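Results from the wiping study at Drirnbridge
Household Manipulation newsletter, Thursday, December 6, 2018

In June we wrote in this newsletter that our group at Drirnbridge had started a study on wiping. At that time we had only a plan and a bathroom corner to work in. Now the first series of trials is complete, and we would like to report the result and also the part of it that we do not yet understand.

The question is simple to say. When a robot wipes a curved surface with a cloth, should it follow a path that was computed before, or should it keep a constant push and let the surface decide the path? Flat tables have been studied by many groups. A washbasin is harder, because the slope changes all the time and the cloth does not keep its shape.
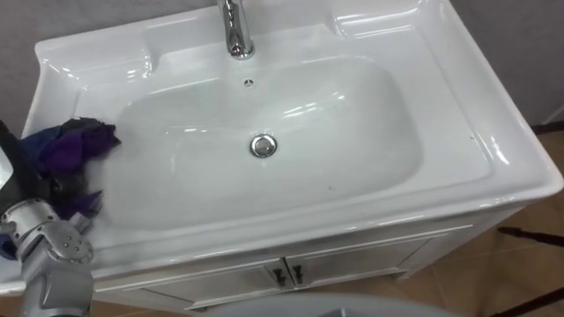

We compared two controllers. The first, which we call the path controller, takes a model of the surface and moves the hand along it with a fixed offset. The second was developed together with our partners at Histwood and has the working name Kwok. It uses only a very rough model. It measures the force at the wrist, and when the force becomes too low it moves the hand closer to the surface, and when it becomes too high it gives way. The direction of the wipe is chosen again after each stroke.

Each controller was given 70 trials on the same basin. Before every trial we put small marks of a washable paint on the inner slope, and after it we compared photographs to see how much paint was left. A trial was called successful if less than 3 percent of the painted area remained. The path controller succeeded in 48 trials and Kwok in 64.

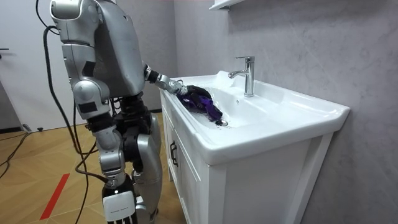 Most of the difference comes from the cloth. The path controller assumes that the cloth has one thickness everywhere, and this is true only for the first stroke or two. After that the fabric gathers in the fingers. With the hand down in the basin and the purple cloth bunched on the slope just above the drain, one fold can be several layers thick while the place next to it has almost nothing between finger and porcelain. A fixed offset cannot be right for both. Kwok does not know about the folds either, but it feels that the push has changed and corrects it within the same stroke.

The failures of Kwok are of another kind. Nearly all of them happened at the drain, where the metal edge catches the fabric. The force rises quickly, the controller gives way, and the hand leaves the surface earlier than it should. We tried a slower response, but then the cloth was pulled out of the fingers more often. For the moment we have returned to the original setting.
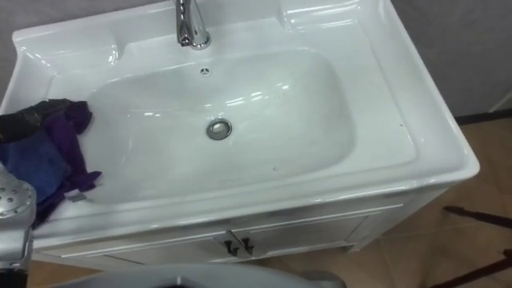
The next series will treat the grasp and the wipe as one problem. We want the robot to put the cloth down on the rim, spread it and take it again when the folds become too thick. The difficult part is to decide when this is worth the time. Our colleagues at Trurkov have a method for estimating cloth thickness from finger position alone, and we plan to test it on our recorded data before we run it on the robot.

We will also change the basin. All results so far come from one shape, and we would not like to claim more than this. Groups who have force recordings from wiping on other curved surfaces are welcome to write to us, also if the recordings are short or the trials did not succeed.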